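Home Explore Notifications Lists Log in

Li-hua Mok
Thread: our robotics class has to pick up a very shiny weight and I have thoughts (1/16)
41 replies 88 reposts
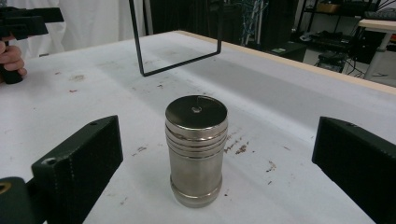 The weight, between the fingers. My whole February, basically.

2/ OK so, background for everyone who asked. I'm taking the manipulation class this term, the one with the project instead of a final. You get a partner, a task, and a table. Our task is called "stand and place." Pick the weight up, set it down on a target, and it has to stay standing. I read that on the sheet and thought great, easy, we'll be finished by lunch!

3/ We were not finished by lunch. A smooth metal cylinder is a mean thing to hand a beginner. If the fingers close a little off center, it pivots. Close them too low and the top leans. And our first grip was low AND off center, so the thing went over with a noise you could hear down the hall.

4/ The grooves under the cap looked like the obvious place to grab. Chuang (my partner, very patient person) was all for it. I wanted the smooth part of the body, lower down. We argued through an entire bag of pretzels and then agreed to test both, like adults.

5/ How the class works: you do the task yourself first, by hand, with the handheld grippers, over and over. Those runs get recorded, and that's what the policy learns from. So if you're sloppy, your robot is sloppy. It picks up your bad habits — I have never felt so seen by a piece of homework.

6/ My bad habit is hovering. I come in, stop just short, have a little think, and then close. Chuang doesn't hover at all, just goes. Mix our two sets together and you get a policy that hovers sometimes, then lunges. It was horrible to watch and I laughed until I had to sit down.

7/ So we made rules. Same approach, same height, no thinking pause. Fingers wide open until the weight is between them, then close slowly. I wrote it on a sticky note and read it out loud before every run for the first hour. The team next to us asked me to please read it quietly.

8/ Somebody asked how many runs. The whole class shares one pool and it was at 3257 when I looked last night. Ours is a small slice of that. I'm not telling you how small until we've caught up with the Ukovitz team, who seem to live in the lab.

9/ (The Ukovitz team named themselves after their robot, and their robot is named after a sandwich place. I don't make the rules.)

10/ Ours is called Trerker. It's the sound it made the first time we switched it on. Trerk, trerk, trerk. Loose screw, fixed now, name stayed.

11/ Grip results, for the three of you who care! Grooves: nice when you land square, awful when you don't, the fingertips catch on a ridge and the whole thing tips. Smooth body: slides a bit, but it slides straight. We went with smooth. I was right and I have been very gracious and only brought it up four times.

12/ Shininess is a whole other problem. The side of the weight picks up whatever light is around it, so it looks different every time somebody opens a door or walks by in a bright sweater. Our instructor's advice was to record at different times of day and let the policy get used to it. So I've been in there at 8 a.m. and also at 9 p.m., and I'd like it known that I am not an 8 a.m. person.

13/ Chuang suggested wrapping it in masking tape. I checked the task sheet. The task sheet says no tape. Somebody in an earlier class has clearly been here before us.

14/ Where we are now: the newest policy gets the weight up most of the time. Setting it down is the weak spot. It lets go a hair too early, so the weight drops the last little bit and wobbles, and then all of us stand there wobbling with it. I've started doing a tiny wait before I open the fingers — a GOOD pause, a pause with a purpose — and we'll retrain on those runs tonight.

15/ There's a demo day at the end of the term. Every team gets two tries in front of everybody, and the best one counts. The group with the best score gets to keep the Ultia, an ugly lamp with a plaque on it that has been passed down from class to class. I want that lamp so much. I've already picked the shelf.

16/ Will post the retrain results when I have them. If you've done a class like this and have tips for a cleaner release, please, my replies are open! And if you're on the Ukovitz team, hi, go home, get some sleep.

Print this thread | E-mail this thread
41 comments Share (88)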